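Ticket: Pad wear on handheld grippers, dish rack task
Site: Irkdale, bench 2
Project: Cuervo
Opened by: day shift operator
Status: Open, parts on order

Reported problem
Plates slip during placement into the rack. Operators have been squeezing harder to compensate, and two of them report sore thumbs by the end of a shift. The Jultora upload check rejected 11 of 100 demonstrations on Sunday, all for dropped or re-gripped items.

Checks so far
Trigger travel and spring tension are within limits. Recalibrated finger width, no change. Swapped the plates for a new set, no change. Finger pads are next. The right pad is slightly frayed toward the bottom and has a thin flap hanging down. Fingers open wide, nothing held, rack at the far end of the table:
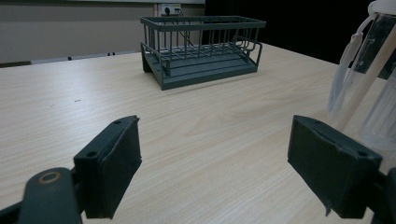

Interim action
Trim the flap flush. Do not glue it back – adhesive on the contact face changes the grip. Replace pads in pairs when the new set arrives from Prostum. Part 41 in the spares list.

Effect on staff
Before Cuervo, bench staff loaded racks all day and were measured on pieces per hour. They now record demonstrations for the arm and clear its faults, but the hourly target was carried over unchanged. Almost every operator skips the pad check at start of shift, as the time counts against them.

Requested changes
Add the pad check to paid setup time. Stop the hourly count while a tool is down. Log sore hands under the tool number so wear and strain can be compared.

Next update
After the pads are fitted and one full shift has been recorded on bench 2. Ticket stays open until then.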